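**Ticket: catalog entries for the Okenach print collection – colors shifting, Japanese titles showing as boxes**
Status: mostly solved
Opened: April

Log starts after the first call with the gallery. Titgate (the print dealer) moved its whole stock list into Jiltow last month and the listings look wonderful, apart from two faults that I've been happily chasing ever since.

Fault A: titles and signatures in kanji come through as empty boxes on the public page, but only for some prints.

Fault B: blues look purple in the large view. The thumbnails are fine. For a dealer who sells landscape prints with a lot of Prussian blue in them this is a big deal, and one buyer has already asked whether the sky on a triptych had been retouched.

**9:10**
Pulled the export. 4000 records, one row per sheet, with triptychs split over three rows. Very tidy work by whoever built the sheet! Artist, publisher, censor seal, format, condition, margins, all in their own columns. Opened it in a plain text editor and the kanji are all there, so nothing was lost on the way out.

**9:35**
Looked at which records show boxes. They all belong to the Kwofie group, the lot that Titgate bought as a single collection and typed up separately. I'd guessed at a font problem, but the other records use the same font and the same characters and they display perfectly. Asked the gallery to send the original Kwofie file as it was before anyone merged it.

**10:20**
File received. It was saved in Shift-JIS and the rest of the catalog is UTF-8. Somebody merged them by pasting, which worked for most cells, and then the importer made its own guess on the cells that had both kanji and English in them. So the artist's name in Roman letters survives and the signature next to it turns into boxes.

Steps taken:

1. Converted the Kwofie file to UTF-8 on its own, before any merge.
2. Checked the old character forms. Publisher names in this group are full of them, and 12 cells had been swapped for the modern form. Put these back by hand from the seal notes.
3. Reimported the group over the old rows, matching on stock number.
4. Cleared the page cache. (I forgot this the first time and spent a while admiring the same boxes.)

Result: signatures, publishers and titles all show on desktop and phone. I have to say it's a treat to scroll through them now. There is an actor portrait in there with a poem running down the side, and the full text of the poem is searchable!

**11:45**
On to the blues. Downloaded the master for one of the sheets that was complained about and the matching large view, and put them side by side. The master carries a wide-gamut profile, Adobe RGB. The large view has no profile at all and its numbers are unchanged. So the resizer strips the tag without converting, and every browser then reads the file as sRGB.

I expected dull color from that, and the reds and greens are a bit dull, but the purple was too strong to come from a missing tag alone. Kept looking.

**12:30**
Found it, and it's a good one. The Okenach template has a "warm paper" filter switched on for the large view. It was made for their bookplates page, where it gives a nice creamy background, and it was copied over with the rest of the theme. It pushes red into everything. Put that over the blues and you get a purple sky. Thumbnails don't use the filter – which fits what the gallery told us on the first call.

Steps taken:

1. Turned off "warm paper" under Theme > Large view > Finish.
2. Set the resizer to convert to sRGB and keep the tag.
3. Queued the masters again in batches of 30. Bigger batches time out on the current plan.

**14:15**
First batches are back. The bokashi shading along the top of the skies is clear again and you can see it fade into the bare paper. The gallery checked 2 sheets against the real prints under their daylight lamp and wrote back "that's our blue". Very pleased with that.

**15:00** 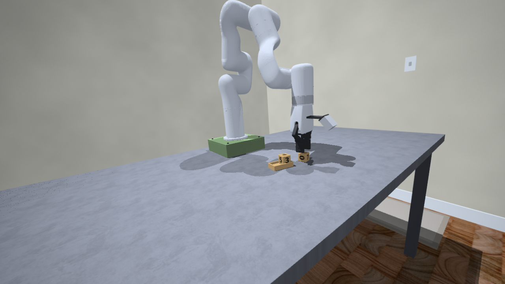

*Rendered robot arm on a green block, gripper over a small group of wooden objects.*

**15:40 – still open**

- The remaining batches are running overnight. Please don't edit stock numbers until they finish.
- Romanized names are spelled both with and without macrons, so a search for one misses the other. I'd love to fix this with a synonym list. Titgate to say which spelling they want shown.
- Vertical text in the poem field displays sideways in the print-to-PDF sheet. Not looked at yet.

Leaving the ticket open for the macrons.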